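Sofa task: keep the scripted demos or throw them out? 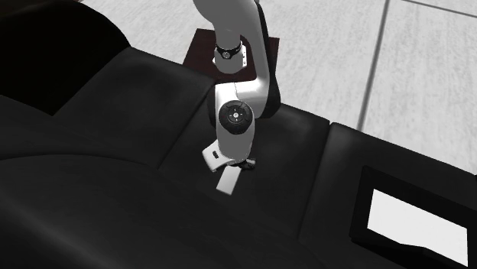 Arm over the seat cushion, gripper empty. Sim render.

nitpanya
Posted in Simulation and Data, August

I'm collecting pick demos in sim for a living room set. The arm base sits on the floor behind the sofa and reaches over the back edge. I have 1109 episodes so far. Of those, 265 were driven by hand and the rest came from a scripted planner.

The policy trained on everything goes to the right part of the sofa and then hangs there over the cushion. It doesn't commit to going down. Trained on the hand-driven ones only, it does go down, but it misses to the side a lot more. Should I drop the scripted data or keep collecting by hand until the split is closer to even?

Panya Thaweesak

abassi
What does the scripted planner do right before the descent? If it stops to replan, you have a lot of frames where the arm is sitting still above the seat. The policy learns to sit still.

nitpanya
It waits 2 seconds at the pre-grasp pose. I put that in so the physics would settle.

abassi
Then cut the wait out of the recordings and retrain before you collect anything else. You don't have to take the wait out of the planner. Just don't save those frames.

coltov_sam
I'd go further and drop the scripted episodes. We did a shelf task with mixed sources and the model ended up with two habits that didn't agree with each other. Hand-driven only, and more of it. Up to 85 episodes an hour is doable once you get used to the controller, if resets are automatic.

abassi
Don't agree. He says the hand-only version misses to the side. That sounds like too little coverage, and the scripted set is where his coverage comes from.

coltov_sam
Or his hand demos are sloppy. Both possible.

buppha_k
Is that view the one the policy gets? From up there you have a white gripper over a black sofa, fine, but the cushions are nearly all the same shade. The seam between the seat and the armrest is hard to find. I'd change the upholstery color between episodes, and move the light too. Right now the arm's own shadow falls on the seat and the policy may be using that to judge height.

nitpanya
It's one of the views. There's a wrist camera as well. I randomize the object position but not the sofa or the light. The white panel on the armrest stays put too.

buppha_k
Then I'd move the panel around. It's the brightest thing on that side and it never changes, so the model can use it as a landmark. Take it away at test time and see what happens.

nattawut
Side question, what are you recording as the action? Joint targets or gripper pose? With the base behind the backrest I had trouble with joint targets, the elbow kept picking a different bend.

nitpanya
Gripper pose, relative to the last step.

nattawut
OK, then it isn't that.

nitpanya
Update. I trimmed the wait from all the scripted episodes and retrained with everything else the same. It goes down now on most tries. Side misses are still there but fewer than with hand-only. I also hid the panel for a test run and it got clearly worse, so Buppha was right about that one. Randomizing the panel, the upholstery and the light in the next batch.

coltov_sam
Good. I'd still like to see hand-only with the same number of episodes before calling it.

nitpanya
That's a lot of evenings. Maybe once the next batch is in.

abassi
Post the trim script if you can, I have the same problem on a drawer set.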